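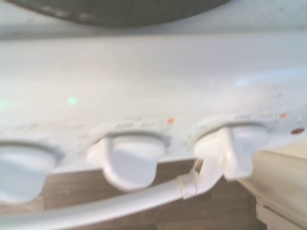 *Photo: Verkbridge*

**Verkbridge publishes planning guide for kitchen robot test stations**

2026-02-05 – Verkbridge today released a planning guide for labs and appliance makers that intend to buy a robot arm for work at a household stove. The guide covers purchase order, floor space, fixtures and spare parts. It assumes one arm, one electric range and counters on both sides.

The recommended order of purchase starts with the range. Knob shape, knob spacing and the height of the front panel determine which gripper fingers will fit, and those dimensions should be measured before an arm is quoted.

"Most budgets we review list the arm first and leave everything else as a single line," said Hiwot Gashaw, planning lead at Verkbridge. "The fixtures then get bought twice." 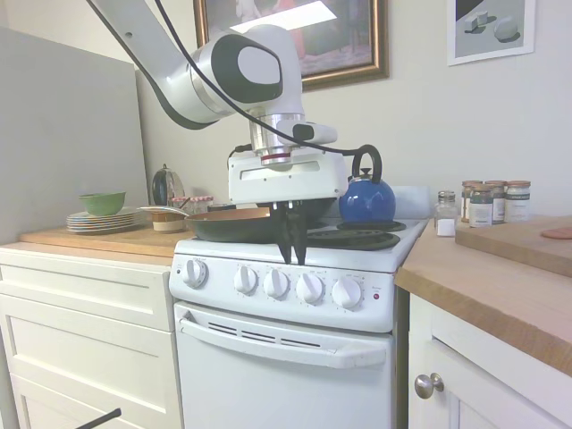
*Gripper over a frying pan, with the kettle on the rear burner.*

Cookware is treated as a consumable. The guide advises buying pans in sets of 3, all from one production lot, so that handle length and weight stay constant between trials. Pans with long handles need clear counter space to the side of the range, and the layout drawings reserve 300 mm for this purpose.

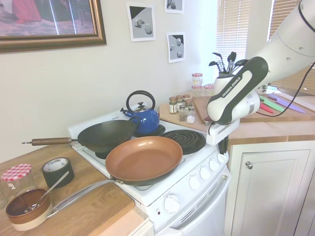

Cable routing has its own chapter. Power and signal lines should have enough slack for the full reach of the wrist and should be checked every 200 operating hours. Verkbridge also recommends a separate budget line for replacement fingers – these are often left out of the first-year figure.

Knob turning is the task with the tightest tolerance. Buyers are advised to request a demonstration on their own range before signing, including the knob nearest the end of the panel.

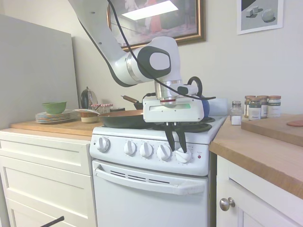 *Gripper fingers at the rightmost control knob.*

Holloway and Romano reviewed the draft. "The worksheet separates one-time cost from yearly cost, and that is the split our purchasing office asks for," said Mortimer Pennington, equipment manager at Holloway.

The guide, document no. 2137, is available from Verkbridge on request. A revision covering gas ranges is planned for July.

**Press contact:** Esperanza Escobedo, Verkbridge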